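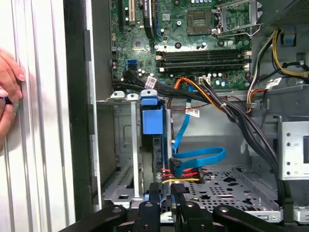
Davow, December 8, 2018

Old office tower on the bench, CPU socket is bare. Can I bring it back, and what do I do about the cables?

Hi everyone, and thank you in advance for reading, because I know I go on a bit. I picked up an old desktop tower when the Kustetti office cleared out its storage closet back in July, and it has been sitting under my stairs ever since. I finally have some free time before the holidays and I'd love to turn it into a homework machine for the kids. Nothing fancy, just typing and a little web browsing.

The side is open now and I've been getting to know what's in there. The board is green and the processor is missing altogether, so I'm looking straight down at the gold contact pad in the socket. The metal bracket and lever are still there next to it. There are four black memory slots, which is more than I expected, and down below is a gray metal drive cage with a blue plastic handle in front of it. I paid 30 dollars for it, so I'm not going to cry if it ends up as parts, but I'd feel so much better if it got used.

My questions, in no special order:

How do I find out which processor it takes? I don't see a model name I can make sense of.

Is it bad that the socket has been uncovered for months? It had an old bath towel over the case, but that's all.

Do I need to take the cables out to clean properly? There's a big bunch of black ones and a long blue SATA cable looping right down through the middle, and I'm nervous I won't get everything back where it belongs. Some have white labels on them but they aren't helping me much.

Thanks so much, and sorry for the long post!

3 answers

Answer 1 (marked as helpful, 102 votes)

What a nice project, and please don't apologize, the details help. I've put together quite a few of these for our library's computer corner and there's no reason a beginner can't do it.

Start with the model number on the outside of the case, usually a sticker on the back or the underside. Type that into the maker's support page and look for the service manual. It should list which processors the board was sold with, how much memory it takes and which slots to fill first. If the sticker is gone, look for printing on the board itself, often between the slots or near an edge. Use a flashlight held low and to the side, it makes the letters stand out. Write down everything, even the bits that look like nonsense.

About the socket: dust is the smaller worry. If yours is the kind with tiny springy pins, and many with a metal bracket and a lever are, a bent pin is what will ruin your afternoon. Don't touch it, don't wipe it, and don't go near it with a cotton swab. Look across it from a low angle under a good light. The pins should all lean the same way in even rows, and if one catches the light differently, take a closer look with a magnifying glass. For dust, use a hand blower, the rubber bulb kind, and be gentle. Then cover it with something until the new processor comes. A lot of shops will give you a plastic socket cover for nothing if you ask nicely (mine did, and threw in a handful of case screws too).

As for cables, leave in what you can. Unplug the machine from the wall first, naturally. If you do need one out, put a bit of masking tape at both ends with the same number on each, and take a few pictures on your phone. Most of the plugs only go in one way, so it's harder to get wrong than it looks. With SATA cables, hold the plug and not the cord, and if there's a little metal clip, squeeze it before you pull.

You'll need a cooler and a small tube of thermal paste along with the processor. Check whether the cooler is in the box when you buy secondhand! I forgot once and had a perfectly good machine sitting idle over two weeks while I waited for one.

Answer 2 (9 votes)

Agree with all of that. The blue plastic in front of the drive cage sounds like a carrier for a hard drive. On mine you pinch the sides and the whole thing slides out, drive and all, but designs differ so see what gives before you force it. If there's room in the budget I would put in a solid state drive. I bought a Grumar one for my mother's old tower and she thought I'd replaced the computer. You may want a bracket if your carrier is the larger size, and Pons sells a plain one that did the job for me.

Also, before you spend anything, check the power supply. With everything that's been taken out of these office machines you never know what somebody found wrong with it. A cheap tester from the hardware store is plenty.

Answer 3 (0 votes)

just buy a used laptop, less trouble

Comment from the person who asked

Oh, thank you all! I found the sticker, it was on the bottom under a layer of fluff. I'll look up the manual tonight once the dishes are done. Already have the masking tape out. Does the paste go on the processor or on the cooler, or doesn't it matter?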